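Search this site Go

We use cookies to keep the newsletter running. Accept Manage settings

The Han crossing is open again, up to a point

Readers who have followed the Han crossing through its various states of closure will be pleased to hear that it reopened on Saturday, in the sense that a gate was moved. The two delegations stood on either side of it and shook hands across the gap. Then the gate was moved back, to be opened properly on Monday, subject to a form.

For new subscribers, a little background. The Han is a river with one usable bridge. The town of Trornetti sits on the western bank and the town of Vistance on the eastern, and before the fighting people thought of them as more or less the same place with two sets of bus timetables. The bridge shut when the shelling began and stayed shut after the ceasefire was signed, on the grounds that the ceasefire said nothing about bridges. It also said nothing about bakeries, and those reopened the same afternoon, but a bakery doesn't have a joint technical commission.

The commission has met 11 times. We have read the communiqués from every one of these meetings so that you don't have to, and can report that the talks have been frank, constructive, frank and constructive, and (after the session in August, when both sides walked out by the same door and had to wait for each other) "useful". The sticking point for much of the year was who would staff the middle of the bridge. Each side agreed to stay off it provided that the other did too, and each wanted to stand in the middle to make sure.

The solution is a white line. It has been painted across the roadway at a point both sets of engineers accept as the middle, give or take, and there's a hut at each end. Guards from Trornetti may walk as far as the line. Guards from Vistance may also walk as far as the line. What happens if one of them drops something over it is covered in an annex.

Who can cross

Nearly 3,000 families have relatives on the other bank, according to the figure both commissions now use, which may be the first number they have shared without a footnote. Under the new rules, residents can apply for a day pass. The pass is valid from eight in the morning until four in the afternoon, and anyone who is late back will be treated as having asked for a longer stay, which isn't available.

Applications need three documents: proof of identity, proof of address and proof of a relative. The third has caused some difficulty. The civil registry in Vistance burned in the first winter of the war, and the registry in Trornetti will only confirm a family link on receipt of a certificate from the registry in Vistance. Asked about this at the press briefing, the spokesman for the western side said that the matter was being looked at. The spokeswoman for the eastern side said the same thing in almost the same words, and there was a short silence while everyone noticed.

Freight is a separate queue. Lorries carrying food and medicine may cross on weekday mornings, one at a time, with the engine checked at both ends. Lorries carrying building materials may not, and this matters a good deal more than the gate. Large parts of the lower town in Vistance still have plastic sheeting where the windows should be, and the cold weather is coming whether or not cement is classed as a military good. The monitors have raised it. They have been told it will be on the agenda.

The monitors

The monitoring mission has moved its office out of Trornetti and into Detenwood, a village a little way down the valley, where it can be equally inconvenient for both sides. Its mandate has been extended by three months. It was previously extended by a rather longer stretch, and staff have learned to buy their coffee in small bags.

Their latest report is worth your time, dry as it is. It records a quiet month by the standards of the valley: shots heard at night, mostly single, mostly blamed on hunters by whichever side was asked first. One farmer was injured by a mine in a field that both armies had marked as cleared. He has lost a foot. Both maps are being revised. There is nothing funny to be said about that paragraph, and we would suggest that anyone tempted to call the war finished should read it twice.

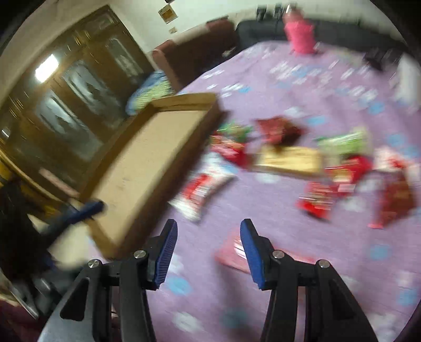

Packets and boxes on a patterned carpet.

What to watch for

The first passes are due to be used on Monday morning, if they have been printed. The eastern side has the paper and the western side has the stamp, an arrangement described to us as a confidence-building measure. After that the commission meets again to discuss opening hours at weekends, when most people with jobs might like to see their mothers.

We are told there's cautious optimism on both banks. In our experience the caution arrives first and takes the good chairs. Still, a gate did move, and the bus company in Trornetti has put the old Vistance stop back on its timetable - with no times beside it yet.

More on the registry problem in the next issue, when we hope to have had a reply from at least one registry.

Contact the newsletter | Unsubscribe | © All rights reserved | Back to top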